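# Incident Review: Lost Gripper Width Data on the Left Hand Unit

*Posted by Parviz Azimi* 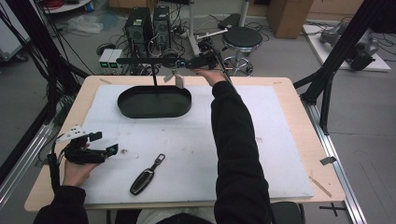 In December our group at Gandport lost most of a recording campaign to a fault that had been present, and partly visible, for several weeks. I was responsible for the campaign. The formal report has been filed internally, and I have been given permission to publish a version of it on this blog, with the supplier correspondence removed. Readers who work with hand-held grippers may find the section on checks useful. Those who have only a general interest in automation may prefer to skip the part on connectors.

## Background

The project is called Tulen. Its purpose is to record people performing small tabletop tasks with a gripper in each hand, and to train a two-arm robot from those recordings. The tasks are ordinary ones. An operator sits at the table, picks up an object such as a key fob, and places it in a tray. Each gripper reports how far its jaws are open, and that value is stored with the video and the position of the hand.

The campaign under review was the Findari set, named after the test cell in which the robot was later to run. It consisted of 2,360 recorded episodes. All of them passed the automatic acceptance step on the day they were made.

## What happened

The first robot trials with the Findari policy began in the morning and were stopped before lunch. The right arm behaved as expected. The left arm approached objects correctly and then closed its jaws late, or closed them while still moving, or did not close them at all. On one attempt it closed on the rim of the tray and continued to lift. The tray was pulled off the table and the arm came down hard on the board surface. The operator pressed the emergency stop. There was no injury. One jaw was cracked and the wrist mount had to be replaced.

The trials lead, Long, suspended all motion on that cell and asked for the training data to be examined before any work was done on the controller. I disagreed with this order of work at the time and said so in the meeting. My view was that the controller had been changed most recently and should be looked at first. Long's instruction was correct, and I wish to record that.

## Findings

The left gripper's width signal was dropping out. When the signal was lost, the recording software repeated the last good value until a new one arrived. In the stored file this looks like a hand holding perfectly still. A dropout during a grasp therefore appeared as jaws that stayed open while the object rose from the table.

We replayed every episode and compared the stored width against the video. The width value was frozen during at least one grasp in 83 percent of the episodes in which the left hand did the picking. The longest freeze lasted 59 seconds. The right gripper showed no dropouts in any episode.

The electrical cause was a worn cable at the point where it enters the left gripper housing. The conductor was intact when the hand was level and opened when the wrist was turned inward past a certain angle. Operators turn the wrist inward when reaching for objects that lie close to the body, so the fault was most frequent in exactly the motions we cared about. The bench test used for weekly inspection is carried out with the gripper lying flat, and the unit passed that test each time, including twice after the failed trial.

## Why it was not caught

Three matters are addressed in the formal report. I will give two of them here, as the third concerns staffing.

The acceptance step checked that a width value was present at every time stamp. It did not check that the value was new. A repeated value satisfied the rule. The repeat behavior was added by me, two years ago, to stop short gaps from causing whole episodes to be rejected. It was intended for gaps of no more than 50 milliseconds. I wrote that limit in the design note and did not put it in the code.

The second matter is more uncomfortable. Two operators had reported that the left gripper "felt behind" on the monitor. Both reports were entered in the shift log. I read them, attributed the delay to the display, and closed them without opening a recording. Either report, followed up with five minutes of replay, would have saved the greater part of the campaign.

## Corrective actions

The following changes are in effect.

- A width signal that goes stale for more than 50 milliseconds now stops the recording and sounds a tone. The operator has no means of silencing the tone without ending the episode.
- Every stored width value carries a flag showing whether it was measured or repeated.
- The weekly inspection is done with the gripper in the hand. The wrist is turned fully in both directions, with the jaws opened and closed at each end of the turn.
- Gripper cables are clamped to the housing and replaced on a fixed schedule, whether or not they show wear.
- Shift log entries about equipment may be closed only by someone other than the person who maintains that equipment.
- On the robot side, the lift motion is now blocked when the force at the wrist is higher than the known objects can account for. This would have prevented the damage to the cell, although it would have done nothing for the data.

The safety review also asked why the first trial of a new policy was run at normal speed. The procedure allowed it. The procedure has been amended, and first trials are now run at reduced speed with the tray and objects on a surface that can give way.

## Status of the data

Episodes in which only the right hand made a grasp have been kept. The remainder have been marked as unusable for training, though the video has been retained. I was asked whether the missing widths could be estimated from the images. We attempted this on a small portion of the set. The estimates were acceptable when the jaws were in clear view and poor when the hand covered them, and we did not consider it proper to train a machine on figures of that quality after an event of this kind.

Recording for the replacement set has begun with a new left cable. The stale-signal tone has sounded four times to date. Three of those were traced to a loose plug at the computer end, which has been secured. The fourth has not been explained, and the unit involved has been taken out of use until it is.

Comments on this post are open. Questions about the wrist force limit should be sent to me directly, as the values depend on the arm and I would prefer not to publish them without that context.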